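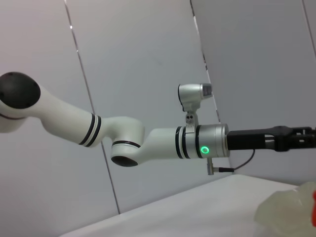 One reader wrote to us after the last council meeting that the town had made up its mind on the polling places before anyone was asked, and that people in Raslow would find out about it when they showed up at a locked door.

Print this article | E-mail this article

Debora Greco has heard that complaint a good deal this spring. As Skotham's town clerk she drew up the plan, approved by the council on a 4-3 vote, that cuts the number of polling places from five to three. The Raslow firehouse and the old Haletti Street school will no longer be used. Voters from both precincts will go to Mancuso Hall, starting with the primary in September.

"I'd dispute the part about the locked door," Greco said in her office at town hall. "Every registered voter in those two precincts gets a card in the mail with the new location on it, and then they get a second card. There will be signs at both of the old buildings on the day, and a person standing there until the polls close. But I understand being annoyed. Some of those folks have voted at the firehouse for 40 years."

On whether the decision was made ahead of time, she was more careful. Her office began looking at the question after the 2019 town election, she said, and she first raised it in public at a budget hearing that few people attended. The formal hearing on the plan came later and was held by video.

"Was it well attended? No. Would I have liked to hold it in a room? Yes. We couldn't do that then. I had to have the plan settled before the ballots were ordered."

Greco said the main reason was the buildings. The Haletti Street school has a ramp at the rear that does not meet the current slope requirement, and the door at the top is too narrow. The town put in a temporary ramp in 2018 and again in 2019. She did not want to do it a third time.

"It's a piece of aluminum and it moves when you walk on it. I went up it with a woman who uses a walker and I decided that day I wasn't going to ask anybody to do it again."

The firehouse is a different case. It is accessible, but the trucks have to be moved out to the apron before the voting machines can be set up, and the fire chief has asked more than once for that to stop. In the last election the engine was called out twice while voting was under way. Both times the line had to be moved back onto the grass.

Parking came up as well. The firehouse lot is small and part of it has to be left clear.

Opponents of the plan have said that Mancuso Hall is too far from Raslow for people who do not drive. Greco did not argue with that. The town van will make a loop from the firehouse to the hall and back every half hour on election day, from the time the polls open until they close, and the ride is free. She said she would have preferred a regular bus, but there isn't one.

"If you live up at the top end of Raslow, this is worse for you than what you had," she said. "I'm not going to tell people something else. What I can do is run the van and make sure they know they can ask for an absentee ballot."

Absentee voting is part of the background to all this. In the last election Raslow cast 751 ballots, and more than half of them came in by mail or through the drop box outside town hall. Greco does not expect the share to stay that high. She does expect it to stay above what it used to be, when a busy year might bring 200 absentee ballots from the whole town.

That has moved the work around. The clerk's office has two full-time employees, counting Greco, and each absentee envelope has to be logged, checked for a signature and filed by precinct before it can be opened. Fewer polling places means fewer poll workers to find and train, and she plans to bring some of the experienced ones in to help with the envelopes.

"People think of election day as the job. By election day most of the job is finished, or it had better be."

She was asked about the money. The council was told the change would save $800 per election, mostly in custodial overtime and the hauling of equipment — a figure that one council member called hardly worth the trouble. Greco agreed that it was small.

"I put it in the report because they asked for a number. I never said we should do it for the savings. The van will eat up part of that anyway."

Another question from readers was whether the precinct lines themselves are changing. They are not, at least this year. Raslow and Haletti Street will remain separate precincts with separate check-in tables and separate voter lists at Mancuso Hall, and their results will be reported separately as before. The lines will have to be looked at once the new census figures arrive, and Greco said she had no idea yet what that would mean for either one.

She does have a floor plan. It was taped to the filing cabinet behind her desk, with the check-in tables marked in green for Raslow and yellow for Haletti Street. Voters from Raslow will come in by the front doors and the others by the side entrance from the parking lot. The colors will match the cards sent out in the mail. Anyone who goes in by the wrong door will be sent across the lobby, not back outside.

The plan has to come back to the council after the November election for a review. Greco said she will report the turnout in each precinct, the longest wait at each check-in table, and how many people rode the van. If the numbers are bad in Raslow she would be willing to go back to the firehouse, provided something could be worked out with the chief about the trucks.

"I've lived here most of my life and I've been wrong about things," she said. "If it doesn't work I'd sooner hear about it from the people who were standing in line."

Cards will be mailed in July and again in August. Voters who have moved within Skotham should update their address with the clerk before the first mailing. Absentee applications for the primary are available at the counter now — the office is open through the lunch hour — and can also be left in the drop box.

Last updated: 17 May 2021

Contact us | Copyright 2021, all rights reserved | Back to top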